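Section 5. Setting up the household rainwater unit

This section covers the first set-up of the Marow rainwater unit in a home with an existing gutter and downspout. Read all of it before making any connection. Electrical work on the supply side is covered in Section 3 and is not repeated.

The unit collects roof water, filters it, and sends it to toilets, laundry and outdoor taps. It does not produce drinking water. Do not connect it to a kitchen faucet, a shower or any outlet a person might drink from.

CAUTION: A full tank weighs more than 1340 kilograms. Place it only on a level concrete pad. Paving slabs laid on sand will settle unevenly and can crack the outlet fitting.

5.1 Before you start

Check that the following are on hand:

Tank, lid and overflow elbow
Downspout diverter with rubber collar
Leaf screen and fine filter cartridge
Pump with 10-amp fuse
Controller and float sensor
Backflow preventer (sold separately in some regions)

The fine filter is a Stoltis cartridge. Cartridges from the older Raju series have the same thread but a shorter body, and they leave a gap at the base of the housing. Do not use them.

Keep the delivery sheet. The serial number on it is needed to register the controller.

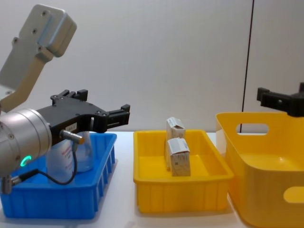 Fig. 5-1. Gripper mounted at the wrist, status light green.

5.2 Fitting the diverter

1. Mark the downspout at the height of the tank inlet. The diverter outlet must sit level with the inlet or slightly above it.

2. Cut the downspout square at the mark. File off any burrs.

3. Slide the rubber collar onto the lower half of the pipe, wide end up.

4. Seat the diverter in the collar and press the upper half of the pipe into it. The joint should need firm hand pressure. If it goes in freely, use the thicker gasket from the parts bag.

5. Connect the diverter to the tank with the ribbed hose. Cut the hose to length so that it does not sag. Standing water in a low spot will freeze in January and split the hose.

6. Fit the leaf screen in the tank inlet with its handle facing you.

NOTE: On roofs treated with moss killer, leave the diverter in the bypass position until the roof has been rinsed by several heavy rains. Follow the product label if it gives a longer period.

5.3 Connecting the pump

1. Close the tank outlet valve.

2. Wrap the outlet thread with sealing tape, clockwise as seen from the open end.

3. Screw the suction line onto the outlet. Tighten by hand, then a quarter turn with a wrench.

4. Fill the pump body with clean water through the priming port. Close the port.

5. Open the outlet valve and look for drips at each joint.

6. Plug in the pump. It starts within a few seconds and stops when the line is at pressure.

CAUTION: Never run the pump dry. The shaft seal fails quickly without water and is not covered by the warranty.

If the pump starts and stops repeatedly with all taps closed, there is a leak on the pressure side or air in the suction line. Unplug it, prime it again and recheck the joints before calling for service.
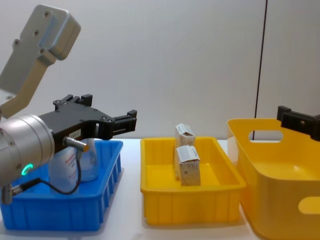 5.4 Setting the controller

The controller decides when the house draws from the tank and when it switches to the public supply. The factory settings suit most homes.

1. Hold the MODE button until the display flashes.

2. Set the tank size using the arrow buttons.

3. Set the switchover level. The factory value is 10 percent. A lower value uses more rainwater but draws sediment from the tank floor.

4. Set the overflow alert. The factory value is 70 percent - raise it if the alert comes on after every light rain.

5. Press MODE once to save. The display returns to the tank level.

NOTE: The level reading is not reliable while the tank is filling. Wait until the surface is still.

5.5 Backflow protection

A backflow preventer must be fitted wherever the rainwater line and the public supply meet. In many towns the installation must also be inspected before use. Ask your water supplier which rules apply and keep the inspection record with this manual.

Label every rainwater outlet with the stickers supplied. Fix them at the tap itself, at eye level where possible.

For the Closberg underground tank, skip 5.2 and follow the separate sheet packed inside the lid. Sections 5.3 to 5.5 apply without change.

Section revised July 19, 2023. Technical contact: Apolline Marchal.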